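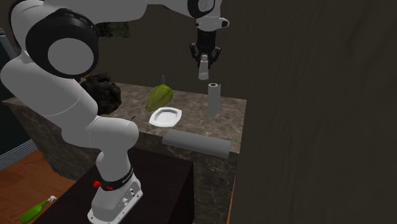 Week 6: Kitchen layout and the myth of the work triangle

Reading: Kanyarat Kaewkla, "Counter Arguments," chapters 2 and 3. Chapter 3 is long and the diagrams are small. Bring glasses.

The work triangle says that sink, stove and refrigerator should form three points with a short walk between them. It assumes one cook, no children, and a refrigerator that opens the way the drawing says it does. Keep it in mind as a starting point, then go and watch a real family make breakfast.

Landing space

Every appliance needs a bit of counter beside it where a hot or heavy thing can be put down in a hurry. Students forget this every year, and draw lovely ovens with a blank wall on either side. The counter next to the sink does most of the work in any kitchen, and also collects most of the mail.

Counter height

The usual height is 900 mm. It suits people of a certain size, who I assume were all in the room when it was chosen. Short cooks end up chopping with their shoulders around their ears. Tall ones get a bad back and blame the mattress. Ask your client to stand at a counter and knead something before you draw a line.

The Kravchuk apartment

We will go over this plan in class. Note the corner cabinet – deep, dark, and home to a fondue set. Segundo Ospina's revised plan gives up the corner entirely and loses very little, apart from the fondue set.

For next time

Redraw your own kitchen to scale, with all doors and drawers open at once. If two of them hit, leave it in the drawing. Hand in on paper, to room 245. Waraporn Rojanasak has the spare scale rulers and would like last term's back.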